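How to Get Into a Free TV Taping (and When to Skip It)

Updated February 2019

Every site that lists free tickets to a comedy or talk show taping makes it sound like a night out with a star. I've been to over 20 of these. Maybe half were worth the train fare. If you still want to go, do it this way.

Step 1. Find out who is handing out the tickets

Start at the show's own page and follow its ticket link. It will usually send you to an audience company. Wulura and Benen are the two I've dealt with most, and both are free. If a site asks you for a card number to "hold" a seat at a free taping, close the tab. I've also seen resale posts for tickets that have "not transferable" printed across them, and people still pay.

Step 2. Read the word in front of "ticket"

"Guaranteed" means you get in if you show up by the time printed on it. "Priority" means you get in ahead of the people who don't have priority. "General" means you've been invited to stand in a line. Audience companies overbook on purpose, because an empty row looks bad on TV, and they would much sooner send you home than show a bare chair. The email won't put it that way. Mine said "Congratulations!"

Step 3. Check what is being taped

A late-night show books its guests late and swaps them without warning. I requested seats at the Wilham Theater in June for one actress and got a chef and a man with an owl. Don't plan a trip around a name. If the listing says "test show" or "rehearsal," you may be watching something that never airs. I don't mind those, and the writers try odder jokes, but don't tell your mother to set the DVR.

Step 4. Sort out your ID and your group

Most talk shows I've tried want you to be 18 or older, and a few will take 16 with a parent. The name on the ticket has to match the ID. Groups get split up, whatever the request form says about sitting together. If that would ruin it for you, go as two.
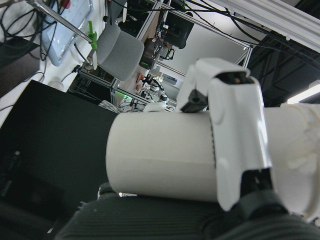
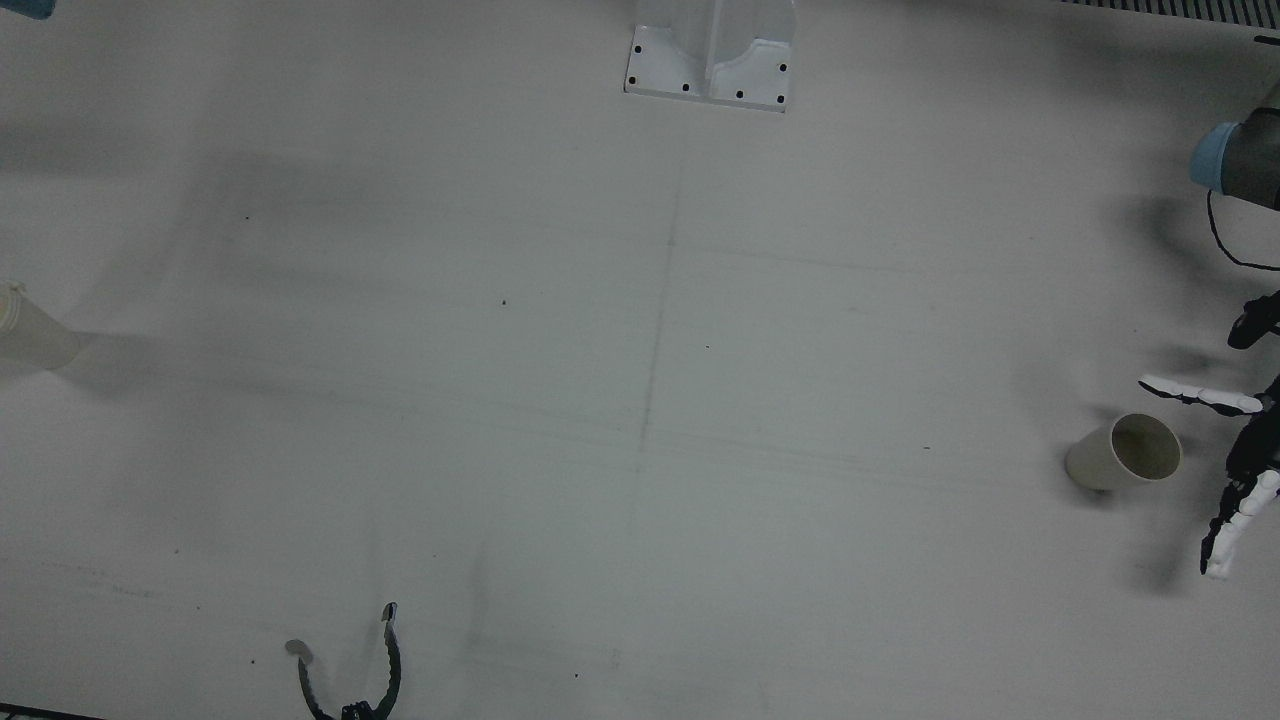
A white cylinder in a gripper (first); the tabletop, with a paper cup on its side (second).

Step 5. Work out your real arrival time

Take the time on the ticket and go earlier. For general tickets I aim for two hours ahead, three if there's a movie star on the bill. At Tseng Studios the line forms on the side street, and the sign out front points the wrong way. It has done so for years. Eat first. You can't bring food in, and the bathroom break, when there is one, is short.

Step 6. Dress for the camera and the cold

Studios are kept chilly for the lights and the host. Wear solid colors and bring a layer. No big logos, no white shirts, no hats. People will tell you that dressing up gets you a front row seat. I've dressed up and sat behind a pillar.

Step 7. Know what you're agreeing to

You'll sign a release or walk past one taped to a door. Read it. It says they can use your face and your laugh, and laughs do get moved around in editing. A warm-up comic will make you practice clapping, and there may be T-shirts thrown. Your phone goes off or goes in a pouch. A half-hour sitcom can take 5 hours to shoot, with the same joke done four times, and you'll be asked to laugh like it's new.

Step 8. Have a way out

Leaving in the middle of a sitcom taping is allowed at the breaks, though the pages may act as if it isn't. At a talk show, stay put, since it only runs a bit longer than what airs.

If you don't get in, ask the page for a priority voucher for another date before you leave the line. Some shows give them, and they rarely offer. Check the expiration date on it. Mine was good for 26 days, and the show was on break for most of them.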